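Threads > Atieno Khaemba > Post 1 of 6

Our Drodura arm had a fault on Friday and I said I'd write it up, so I'm doing it over a few posts.

The job is pushing small coloured blocks into groups on a maple board. The tool is a plain black rod. It should travel just above the wood and never press on it.

On the fourth run it pressed on it. The rod came down too far, the arm kept driving, and the board slid until I hit the stop. No one was hurt. There's a dent in the maple.
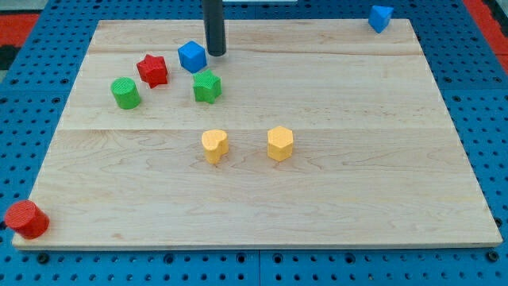
Amra Trajkovski replied that the force limit should have tripped well before I reached the button. She asked whether it was even switched on.

It was on. It was set for the old tool, the heavier one, and I never changed it when we fitted the rod. The height offset was wrong too, by 6 mm. Both mistakes are mine.

New limit is in. We did nine slow runs this morning with a hand on the stop and the rod stayed clear of the wood on all of them.

Still don't know why the log has a gap of two seconds before the fault. I've asked Gerkham. Will post when they answer.

© 2022 Nendano | Contact | Back to top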